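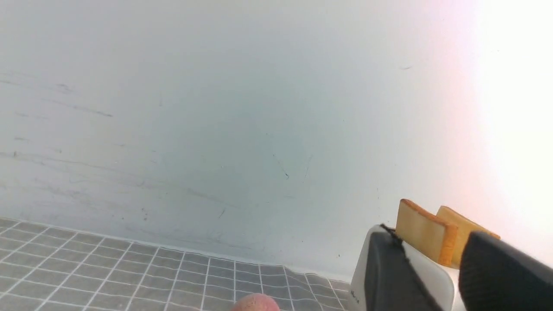
How early should you order personalized gifts for a wedding party? Seven weeks out is what I tell everybody at Koltik, and I say it with love, friends.

Let the names settle first, and get every spelling in writing (pause here, let them groan!). 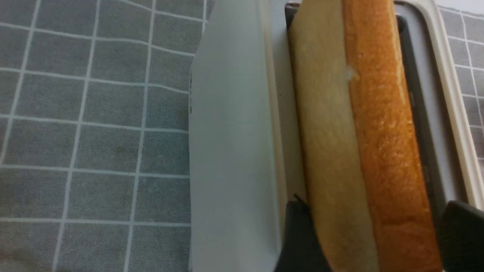 Engraving or print?
Engraving on the Jarnano flasks takes 12 letters a line, so long names need a second line.
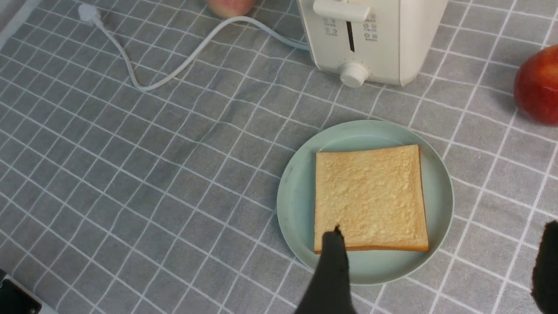

Liette Simard wrote back that she'd skip dates altogether and stick with initials.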